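The Great Mug Reckoning

Longtime readers will remember that the kitchen on the second floor of the Flarska building was supposed to get a clear-out last spring. It got one this March instead, after the cabinet over the sink stopped closing and somebody taped a note to it reading PLEASE DON'T. The note did not say what we shouldn't do, so people went on doing all of it.

Paraschiva Bratu from the Marinescu side of the hall took charge, mostly by being the one holding the trash bags when everyone else wandered in for coffee. Her rule was simple. Any mug with an owner had to be claimed by 4 p.m. Any mug without one went in the box for the thrift store. You would think a rule like that would settle things. Instead it started a small property dispute over a chipped brown mug that two people have apparently been sharing, in total ignorance, for 7 years.

The final haul came to 30 orphans. Nine of them were from the same Urkano trade show, which is a lot of mugs from an event most of us remember for its parking. There was also a gravy boat. We have never, to my knowledge, had gravy.

With the cabinet down to a reasonable population, the talk moved on to where things should live, and whether cubbies beat shelves. I am a cubby person. A shelf is an invitation to push things to the back, and the back of a shelf is where lids go to be alone.

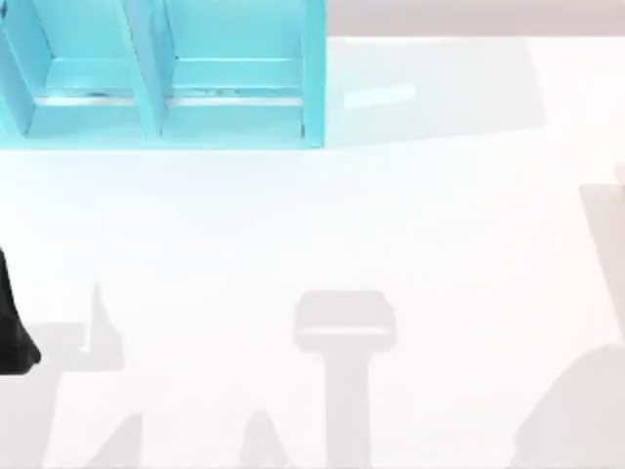

Two compartments, side by side, in turquoise.

The shelf people argue that cubbies waste space, and they may have a point when it comes to the big salad bowl. Still, the cubbies won by a narrow margin, and tea now has its own compartment. Coffee has another. The third was meant for sugar but has already been taken over by soy sauce packets, and I don't see them leaving.

We also need to talk about the dishwasher. The Lukon people run it when it's full. The Marinescu people run it at the end of the day no matter what's in it, even if that's one fork.
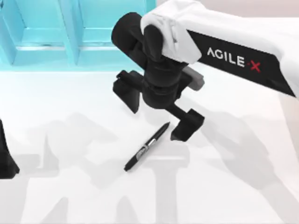

Both sides have been asked to settle on one habit, and so far both have settled on their own. Paraschiva has put a magnet on the door that says CLEAN on one side and DIRTY on the other. As of this writing it says CLEAN, and there is oatmeal on everything.

A few leftovers before I go. The good scissors are still missing. The fridge will be emptied at the end of the month, and yes, that includes the jar with the masking tape on it. If you want your yogurt to survive, put your name on it, in pen, in letters a tired person can read.

The gravy boat is on the windowsill until then. First come, first served.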